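Recount threshold when some ballots were left blank: which total is the percentage taken from?
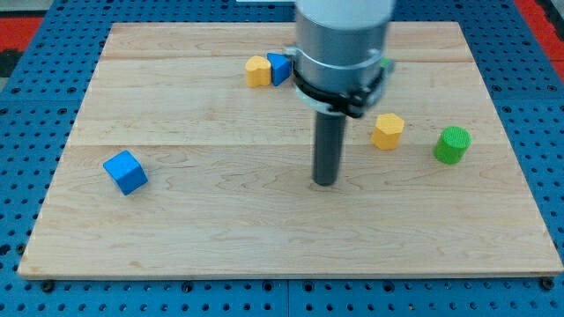
posted 2024-09-02 by Noel Baluyot

I am trying to work out whether our May referendum in Walommont qualified for an automatic recount. The measure was the sewer bond. Certified result was 614 No, 595 Yes. The town charter says a recount is automatic if the margin is "one percent or less of the votes cast in the election." There were other items on the same ballot, and turnout was nearly 2,000.

Margin is 19 votes. If I divide by the Yes and No votes together I get 1.57 percent. If I divide by everyone who turned in a ballot I get a little under 1 percent, depending on the exact turnout. The clerk used the first method and declared no recount. The Yes campaign says the second is what the charter means. Both sides are accusing each other of bad faith, and I would like to know which reading is normal.

Arnel Galang

Look for a definitions section before anything else. Many charters define "votes cast" separately from "ballots cast," and the two are not the same number. A ballot with the bond item left blank is a ballot cast but is usually not a vote cast on that item (it is called an undervote). Ballots marked both ways are overvotes and are normally left out as well.

If there is no definition, the usual reading is votes cast on the measure in dispute, so 614 + 595 = 1,209, and 19 / 1,209 = 1.57 percent. That is over the threshold. The argument for the other side rests on the words "in the election," which could be read as the whole event. It is a weaker argument but I would not call it frivolous. Check two things:

The state election code, which may override the charter on recounts.
Whether earlier measures in your town were handled the same way. A clerk who has used one method for years is in a better position than one who picked it this time.

Also look at the deadline for a requested recount. In most places this is a separate procedure with no margin requirement, but somebody has to file and usually has to post a deposit. For a May vote the window has very likely closed.

Unden

Same argument in our town a while back, over a library levy. Lawyers got involved and the result stood. If so many people skipped the question I'd be asking about the ballot layout - ours had the levy on the reverse side and a lot of people never turned it over.

Grasari

Just ask the clerk for the undervote count. It's a public record.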